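Budget for the Kitchen, Too

Every fall I get a handful of calls from people who have finally been given money for a robot, and they are always so happy that I hate to be the one who asks about the counter. They have the arm picked out already. They've been comparing reach and payload for months, they have a favorite, and they can tell you its price to the dollar. Then I ask what the arm is going to stand next to and pick up, and how many of those things they plan to buy, and there is a little silence on the line.

I sympathize, I really do, having made the same mistake myself. When we put together our first household project at Skaltport, the spreadsheet had 16 lines, and all but one of them were for hardware with a motor or a chip in it. The last line said "kitchen items" and had been filled in with whatever was left over. We spent it in a single afternoon! By Monday of the second week we were bringing cups from home, and the cups from home were all different shapes, so the grasps we had been so proud of started missing.

My view, after a few rounds of this, is that the ordinary things deserve their own budget, and a generous one. I tell people to set aside 4,000 dollars before they so much as open an arm catalog. That sounds like a lot of money for kettles and saucers, and I've been teased for it, but it goes faster than you would think once you buy matching spares, trays, a few cups that are dark on the outside and pale on the inside, and a few that are neither. 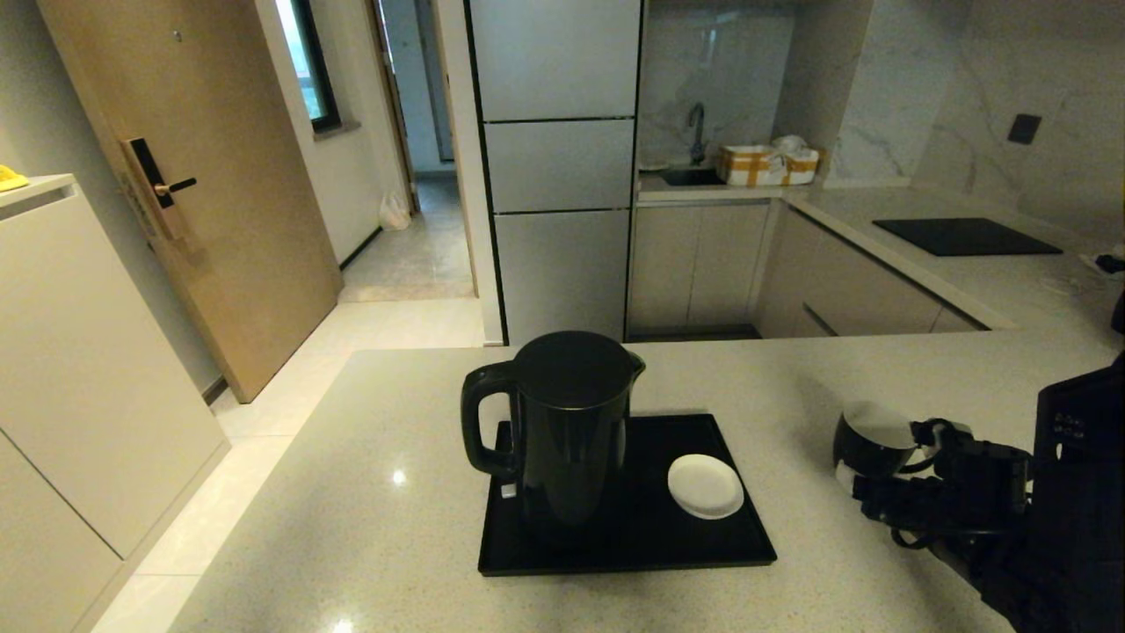 The other thing I'd plan for is the room. A proper kitchen, with a refrigerator and a sink and a bit of clutter on the counter, will teach you more in a week than a clean bench will in a season, and I would happily give up a fancier arm to get one. When we were choosing between the Nivow and the Bunomel, the Bunomel was the nicer machine and I wanted it badly - I still do, a little. But the difference in price came to around four months of rent on a small apartment, and put that way it wasn't a hard decision. We took the Nivow and the apartment.

I know the usual objection, which is that funders like to see big equipment and get nervous when they see crockery. There's some truth in that. Our first request to Karabulut came back with the dishes crossed out. The second time I wrote a paragraph on what an idle arm costs per day while someone is out shopping for a replacement cup, and the dishes stayed in. It was a dull paragraph and I recommend writing one just like it.

So if you're working on next year's numbers now, go and stand in your own kitchen with a notepad for ten minutes. Make a pot of tea while you're at it, and write down each thing you touch, and then double the quantities on anything that can break.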